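Where Does the Dust Go? A Term Project on Cleaning Habits in Shared Student Houses

Submitted September 11, 2020

Why I picked this

I moved into a share house in Kirnesthorpe in January and within a month I had strong feelings about dust. My old bedroom at home never seemed to get any (I now realise my mum was wiping it down while I was at school, sorry Mum). In the new place there was a grey fuzz on my bookshelf before I'd finished unpacking the books. So when we were told to pick a household topic for this unit, I knew straight away what I wanted to do, even if my friends thought it was the dullest choice in the whole class.

My question was pretty simple. Do rooms with more stuff sitting out on open surfaces collect more visible dust, or do they just look worse because people can't be bothered lifting everything up to wipe under it?

What I did

I asked around and got 18 bedrooms and study spaces to look at, spread over Kirnesthorpe and the Okport side of the river. Everyone filled in a short form about how often they cleaned, whether they kept the window open, what sort of floor they had and whether they owned a pet. Then I put a glass microscope slide on one surface in each room and left it for two weeks. I asked people to please clean around it and not touch it, which mostly worked. One slide ended up in a dishwasher and I had to start that room over.

After the two weeks I collected the slides, labelled them and gave each one a score against a grey card, from clean to what I called "felt". I know that's not the most scientific scale, but I did every slide twice with the room names covered up so I couldn't play favourites. When my two scores didn't match I did it a third time and went with the middle one.

I also asked each person what lived on the surface nearest the slide. I loved this part! You learn a lot about people from what they keep on a desk. There were candles, medals, a jar of foreign coins, more mugs than I'd like to admit, and soft toys, which turned up in lots of rooms belonging to people who'd told me they weren't sentimental at all.

Soft things turned out to be the tricky category. With a mug you can see the dust and you can wipe it off. With plush or fabric it sinks in and you don't notice until you give it a whack near a sunny window. I tried pressing sticky tape on a few and it pulled off so much of the toy's own fluff that I couldn't tell what was what, so I left them out of the scoring and wrote a separate note on each.

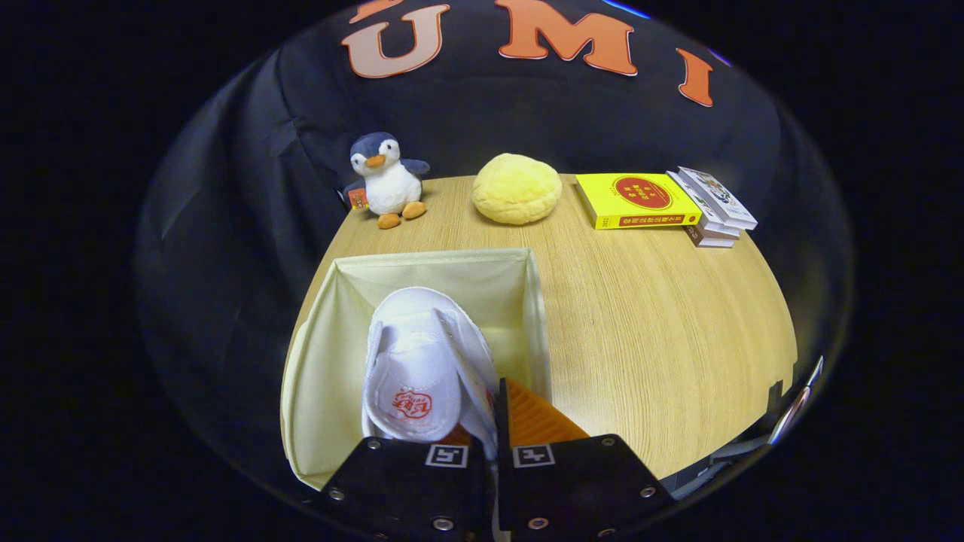
What I found

The amount of stuff on a surface made much less difference than I'd guessed. The slides in cluttered rooms scored only a tiny bit higher than the ones in tidy rooms, and with so few rooms I wouldn't bet my lunch money on the gap being real. What did seem to matter was carpet. Carpeted rooms were nearly all in the top half of the scores, and the three worst slides all came from carpeted rooms with a bed right beside the desk (mine was one of them, which hurt).

Open windows were a mixed bag. On the Okport side there's a gravel yard up the road and people who aired out their rooms had gritty, sandy-coloured slides. In Kirnesthorpe it was more the soft grey kind whether the window was open or not.

The cleaning answers were the funniest bit. People who said they dusted weekly had slides that looked a lot like everybody else's. I think we all have a slightly generous memory when there's a form in front of us.

A side test with cloths

I had 50 dollars to spend and most of it went on slides, but I also bought a pack of Plulano microfibre cloths and compared them with an old T-shirt and a damp paper towel on my own bookshelf. The damp paper towel did a perfectly good job and left a few bits behind in the corners. I preferred the T-shirt in the end, slightly damp, mainly for the grip.

What I'd change

More rooms, for a start, and a full winter of slides so I could see what the heating does. I'd weigh the slides too, if I could borrow a good enough scale. I'd also use Gökçe's method from our second class reading, where the slides sit in little open trays so that sleeves can't brush them. I only read that one properly after I'd finished collecting, which is my own fault.

I've since moved my desk away from the bed. The shelf is still fuzzy.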